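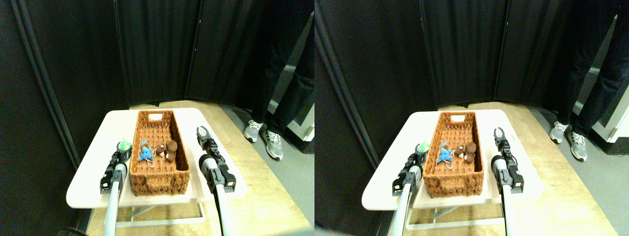 Well, the sourdough is dead. I found it this morning at the back of the fridge behind the pickled beets, with a grey layer on top and a smell like nail polish, and I know you're supposed to be able to bring them back from anything but I tipped it out and felt nothing but relief. Two years of feeding that jar. Colm asked if we should say a few words.

So today was butter tarts instead, and I'm still cross about the pastry. I used Mum's card, the one with the lard and the vinegar and the egg, and it came together beautifully on the counter, and then I got cocky and rolled it while the kitchen was boiling (August, oven on, window painted shut, what did I expect). It went to putty. I had to scrape it up, squash it back into a lump and stick it in the freezer for however long it took me to phone Róisín.

Róisín says no raisins. She has always said no raisins and she'll go to her grave saying it. I said the recipe says raisins, and she said the recipe also says a "moderate oven", so how much do we trust it? Fair point! I did half and half in the end, currants in one lot because the raisins in the pantry had gone to gravel, and chopped pecans in the other.

The filling is the easy bit. Brown sugar, melted butter, corn syrup, egg, a good slosh of vanilla, and a capful of cider vinegar so your teeth don't fall out. I know some people use maple syrup for all of it and I've tried that and found it ran everywhere. Maybe a mix of the two next time. I filled them too full again. I do it every single time, and every single time there's caramel welded to the tin and I'm out there with a butter knife and bad language.

Got 8 good ones out of the first tin, and the rest are what Colm calls cook's portions. He ate two of those standing at the sink, still hot enough to hurt him, and said the pecan was better. Then he had a currant one to be sure.

Diarmuid came by after lunch to return the big stock pot and stayed till nearly four. He wants me to do the desserts for Yaw's supper, which I'd sort of heard was coming. I said yes to the tarts and maybe to a lemon slice. I did not say yes to a trifle, although I think he left believing I had. Must text him.

Things to get: lard, cupcake papers (the big ones), lemons, more brown sugar, cream in case it does end up being a trifle.

Soaking the tin overnight. Pastry scraps are in the fridge under a plate and I'll do them with cinnamon sugar tomorrow if Colm doesn't get up first.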